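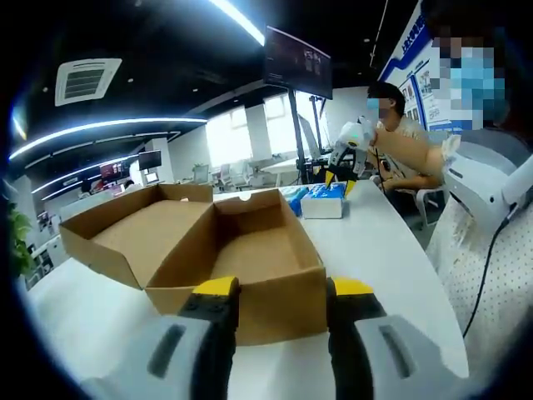 Budgeting for a second pair of hand-held grippers: what have we left out?

Posted by Sakerton Facilities and Purchasing

Our organisation has been asked to approve the purchase of hand-held grippers for a training-data project. The grippers are held and operated by staff, who carry out simple handling tasks such as opening and closing cardboard boxes, and the recordings are later used to teach a robot arm to do the same. There is no robot arm in the present request. That purchase, if it takes place, will fall in the next financial year.

The project team has asked for 2 pairs. We have received a written quotation from a reseller, Pitolano, at 2,594 per pair excluding tax and delivery, and we have set aside a further 900 for consumables and sundries. The team proposes to work at a shared table in an open-plan office during normal hours, and we have not been asked for a dedicated room.

My department has bought office furniture, laboratory balances and a good many printers, but never equipment of this kind. I should therefore be grateful for advice on the following points.

First, whether 2 pairs should be bought together, or one pair first and the other after a trial period. Pitolano will hold the price until the end of September.

Secondly, whether the sum for consumables is sensible, and what it ought to cover.

Thirdly, whether a shared office table is acceptable in practice, or whether we should expect a request for separate space once the order has been placed. I would prefer to deal with that matter now.

Replies from those who have been responsible for a similar purchase would be especially welcome.

Reply from Narus Workshop Office
Marked as helpful by the original poster

We went through a comparable exercise and I offer our experience in the order in which you raised your points.

On quantity, I would recommend buying one pair first, unless the team can show a written rota with two operators working at the same time. Our own team asked for several pairs and for the first months used one. The usual shortage was of people to operate them and of people to check the recordings afterwards. If the supplier will hold the price until the end of September, that gives you enough time for a proper trial. You should ask for the price to be confirmed in writing for the second pair as well, with the delivery charge stated separately.

There is one argument on the other side. If a finger tip or a cable fails and you have only one pair, all work stops until the part arrives. We dealt with this by ordering a set of spare fingers and a spare cable with the first pair. Please check whether the quotation includes the cable, the charger and any mounting for the camera. In our case the cable was listed on a separate page and had been left out of the total.

On consumables, I would divide the sum under four headings, so that it can be reported on later:

Spare fingers, tips and cables
Boxes, tissue boxes, packets and other everyday articles to be handled
A tripod or stand, with clamps
Storage media for the recordings

The second heading is generally underestimated. A cardboard box with a hinged lid does not last long when it is opened and closed all day. The crease softens, the lid no longer stays where it is put, and the team will ask for a new one. We now buy plain brown boxes by the bundle, in two sizes, through the ordinary stationery account. They cost very little, but they should be on somebody's budget. The last heading may exceed your allowance by itself, and I suggest that you speak to your computing department before you approve the figure.

As to space, a shared table is acceptable provided that the following are settled beforehand. The table should be long enough for operators to stand or sit without touching elbows. Cables should be kept clear of the walkway. Colleagues who sit nearby should be told in writing that recording takes place, at which hours, and what will be done with any recording in which they appear. We did not do this at the outset and received a justified complaint. Large windows are pleasant for staff, but the light changes during the day, so the team may wish to have blinds. Blinds came to more than our allowance for sundries, and they had to be approved under building works.

Lastly, please include staff time. The equipment was the smaller part of our cost by a considerable margin. Holding a gripper for long periods is tiring for the wrist and forearm, and our safety adviser required a break in every hour. The rota must allow for this.

Reply from Uysal Office Services

We use ours at a shared table and it is fine. Get the table booked in the room system or someone will put their lunch on it.

I would buy both pairs together. Two deliveries mean two delivery charges and two sets of paperwork, and in our case the later pair came with a newer version of the software and the first had to be updated to match. This took most of a Saturday.

Further comment from Sakerton Facilities and Purchasing

I am obliged to you both. I have gone back to Pitolano with the question about the cable, and I am informed that it is included but that the charger is not. A revised quotation has been requested.

The point about notifying colleagues had not been considered at all and has been passed to the project team, who will prepare a notice for the office. I have also asked them for a rota. If it shows two operators at work together, both pairs will be ordered at once, on condition that they are supplied with the same software version. Otherwise we shall order one pair with spare fingers and look at the matter again before the price expires.

May I ask Narus Workshop Office whether the spare fingers were bought from the supplier or made locally?

Further comment from Narus Workshop Office

Bought from the supplier for the first year. We have since had some made, but the fit was poor on the first batch and I would not advise it while the warranty is running.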